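**Ticket 437 — Desk light under shelf flickers, then goes off**
Place: Plostham house, second floor, study desk
Opened: 6 August 2020
Status: closed, one point to watch

**Problem as reported**

The tube light under the shelf over the desk flickers after it has been on for a while. Two times it went off completely and came back when the desk was pushed by accident. The light is a Brendell tube, bought together with the shelf in June. It gets its power from the outlet on the wall under the shelf.

The user also writes that there is no more place to work on the desk, and that cables fall down on the things every time somebody pulls a plug. I took both complaints in one ticket, as they concern the same corner.

**First check**

I turned the light on and waited. It flickered after 13 minutes. I did not touch anything in this time, so the movement of the desk is not the only cause.

Then I moved the cord very lightly with one finger, near the place where it goes into the tube. The light went off. When I let the cord go back, the light came on again. I repeated it three times with the same result.

I moved the plug in the outlet also. No change, the plug sits firm.

**Second check**

I wanted to be sure it is not the outlet. I plugged in a small table lamp for the whole evening and it stayed on without any flicker. So the outlet is good and the fault is in the cord or in the socket of the tube.

The instruction sheet from Brendell says the cord must hang free and must not carry any weight. In our case the cord was tied to two other cables with a plastic tie, and these cables pulled it to the side. I think it was me who made this tie in June, when I wanted it to look nice.

**What was done, part one**

1. Switched off the power for the room.
2. Cut the plastic tie and separated the light cord from the other cables.
3. Took the cord out of the tube and cleaned the contacts with a dry cloth.
4. Pushed the cord in again until it clicked. Before, it was not fully in — I am quite sure of this, because I did not hear any click in June.
5. Power on. Moved the cord again with the finger. The light stayed on.

The cord now comes down from the middle of the tube. The dark cables on the left side are still tangled, I left them for later.
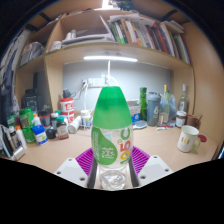 Can the bottles stay on the desk when the light is on for many hours?

They can stay, but keep them on the desktop and do not put anything up against the tube or the cord. Tall bottles should stand to the front, so that a hand which reaches for them does not catch the cable.

**What was done, part two (the desk)**

The user asked me not to throw away anything without a question, so I only sorted. The rule we agreed on: drinks and food go to the kitchen, creams and small tubes go to the bathroom shelf, mugs go to the sink in the evening. What is used every day may stay on the right side of the desk, in one row. The left side stays free for the cables and for a notebook.

I ordered a cable box from Tehrani, the medium size. They answered that it is not in stock and gave no date. Until it comes, the dark cables are going to stay as they are. I do not want to tie them again with the same kind of tie.

**Second visit**

Light was on from the morning until dinner. No flicker seen by me, no flicker reported by the user.

One thing I noticed: when the user sits down, the desk still moves a little and touches the wall. I put two felt pads from a Prultemmont set behind the desk. The set has 13 pads, so there are enough if these fall off. With the pads the desk does not knock on the wall anymore.

**Cost**

Felt pads, already in the house. Cable box, not charged until it is sent. No new tube was needed. The Brendell sheet gives the tube 1,000 hours before the first check of the contacts, and we are far under this number.

**Still open**

- Dark cables on the left, wait for the box.
- If the light flickers again, do not push the cord deeper with force. Write in this ticket and I will change the cord.
- Please look at the pads when you clean behind the desk — the glue is not very strong on this paint.

Closed by me. The user confirmed by message that the light is fine and asked if the same tube exists in a warmer color. I did not check this yet.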